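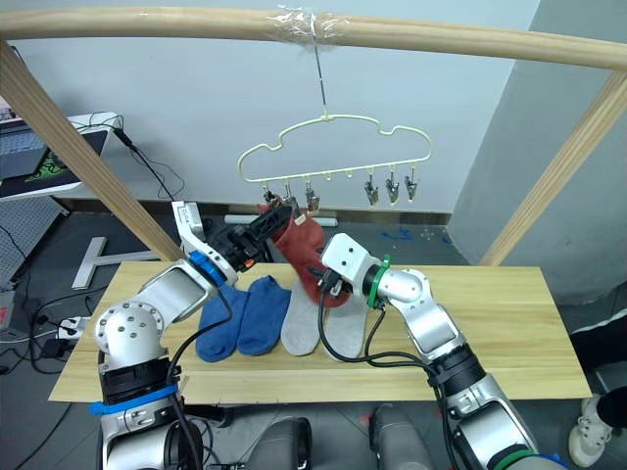

Keeping an inventor's notebook at your workbench

If you tinker at home and think you may want a patent one day, start a notebook now! I love mine (172 pages and still going), and it has made every talk with my patent attorney shorter.

Buy a bound book with sewn pages. Number the pages before you write a word, and use a pen that won't smear. Sketch the thing from the front and the side, label the parts, then sign and date the page. Made a mistake? One line through it, and keep going. 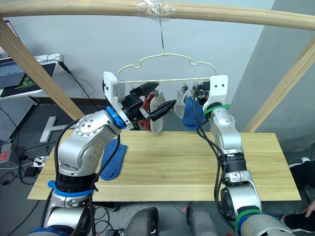
Ask a friend who understands the idea, but didn't help invent it, to sign as a witness. Setsuko Oshima signs mine every May and whenever I've had a busy month. Have them read the page first!

Tape in receipts and printouts, and write across the edge of the tape so it's plain nothing was swapped. Failed versions go in too. My first three hinges were awful and they're all in there, with the measurements.

Store the book somewhere dry, and scan new pages as you fill them. Talk to an attorney before you show your idea around, as going public early can cost you rights.

Toshio Sakamoto, Jillalcombe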